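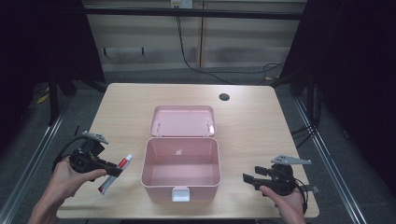 About Trirkel

Trirkel is a small language school in the center of Skirska. We opened in January with one classroom and 6 students. Today we have 15 courses, from first words to business writing, for adults and for children from 7 years.

Our groups are small, so every student speaks in each lesson. You can start in any month — we will find for you the right level after a short free test.

In our library on Toprak Street there are 741 books, which students can take home for two weeks. Our second office, in Kondska, is open in the evenings only.

Page updated June 28, 2018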